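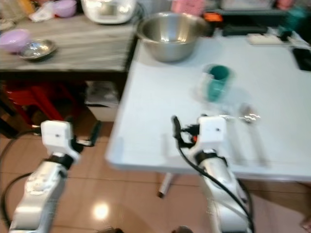 Leave the Kitchen Things Out

By Zewditu Workneh

I have read a good deal of advice on clearing kitchen counters, and most of it tells you to put everything behind a door. The Liltside newsletter ran another piece like that in October. It said a counter should hold a kettle and nothing else. I disagree, and I think the advice is bad for people who cook every day.

A steel mixing bowl is big and awkward. If it lives in a low cupboard under two pans and a colander, you won't use it. You will mix the batter in something too small and wipe flour off the table afterward. If the bowl sits on the table, you use it. The same goes for a spoon and a couple of cups. These are the things a household reaches for all day long, and a closed door only adds a step.

I kept a tally one Wednesday when I still followed the clear-counter rule. I opened the cup cupboard 11 times before lunch. I have not put the cups away since.

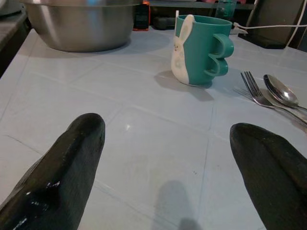 A teal rabbit mug with two loop handles, on the tile.

Children's cups are the strongest case. A child who can see a cup can ask for it, or get it if the counter is low enough. A child who can't see it asks for a drink and then waits while an adult hunts along a shelf. I would also defend cups with faces and ears on them. They don't stack and they don't match anything, and the tidy-kitchen writers want them gone. I would sooner lose the matching ones.

The usual objection is dirt. Things left out do gather dust and grease, and tile shows every speck. My answer is that things in daily use get washed daily. The dusty items in my house were in the Prothero cabinet we bought to hide them in, and I washed 4 serving dishes last spring that had not held food in two years.

The other objection is space, and there I give some ground. A table can only take so much. Bowls can sit side by side, and a cutting board can hold a container and a cloth while you work on something else.

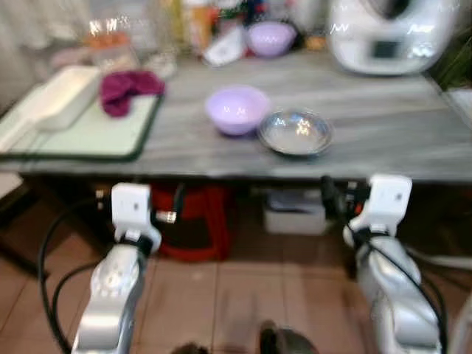
What has to go is the thing you use twice a year. I gave away a Tuser waffle iron and a set of Prevora molds, and that freed more room than any amount of rearranging. The big appliance you use every week has earned its place at the back of the table. The one you keep out of guilt has not.

So my rule is short. If you used it this week, leave it where your hand can find it. If you didn't, decide whether you want it at all before you buy a cabinet for it.

Related
Do You Need a Second Cutting Board?
Drawer Dividers Are a Waste of Money
Letters: In Defense of the Bare Counter

Contact the editor | Copyright Liltside Newsletter | Back to top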